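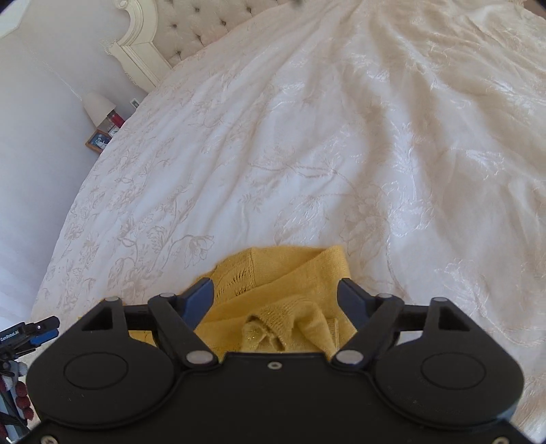 Dotstead Rentals
Move-out inspection, Unit 10, Langlois building
Date: 2022-05-27
Inspected by: Hanna Walczak

Entry door and deadbolt: OK. Two keys returned, mailbox key missing. Charge per lease.

Smoke alarm, hall: OK. Tested with button.

Smoke alarm, bedroom: Chirps. Battery replaced, recheck before new tenant.

CO alarm: Past the date on the back. Replace.

Kitchen outlets: GFCI left of sink does not trip. Electrician needed. Do not relist until fixed.

Range: All burners light. Anti-tip bracket not attached.

Under sink: Slow drip at shutoff valve. Tightened, still drips a little.

Bathroom fan: Runs but loud. Same note as last August.

Water heater: Relief valve OK. No pan under tank.

Windows: Bedroom sash will not stay up. Others OK.

Electric meter: 3000

Water meter: 989

Repairs quoted so far: $191, valve and CO alarm only. Sash and GFCI not included.

Reinspect: Yes, after electrician. Send copy to Preltow office.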